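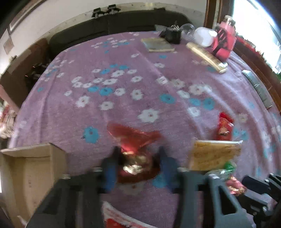 Section 1. Hand-Held Gripper, Pre-Use Inspection

Product under review: Koltell hand-held gripper, supplied by Sedimard
Date of inspection: 17 July 2023
Inspector: Sumaiya Patwary
Reviewed by: Kyrylo Fedoruk

1.1 Blue pads present on both jaws and seated flat. PASS
1.2 Pivot screws tight, heads undamaged. PASS
Comment: Re-check after every 100 grasps.
1.3 Jaws open and close without binding. PASS
1.4 Side plates free of cracks at the triangular cut-outs. PASS
1.5 Mounting of camera secure. PASS WITH COMMENT
Comment: Slight play noted on unit 2. Supplier to advise on the correct tightening value. The manual gives none.

Section 2. Work Area and Handling

2.1 Working surface stable and suitable for the task. PASS WITH COMMENT
Comment: The task is sorting packaged snacks on a bed. Soft bedding shifts under load. Smooth major folds before starting.
2.2 Carton within reach of the operator. PASS
2.3 Personal articles kept clear of the working zone. ACTION REQUIRED
Comment: Bottles and containers shall be moved off the surface before the next session. Assigned to Chih-ming Sin.
2.4 Packets held without tearing or crushing. PASS
Comment: Foil and film wrappers were inspected after release. Grasp below the top seal where the packet allows.

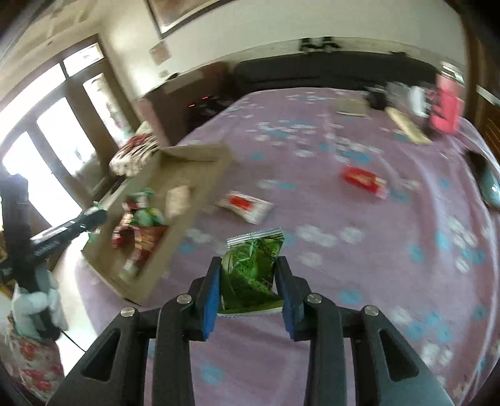 Item 2.4: green snack bag held upright between the pads.

2.5 Operators keep fingers clear of pivot points. PASS

Overall result: Accepted for continued trial, subject to closure of item 2.3 and a written reply from Sedimard on item 1.5.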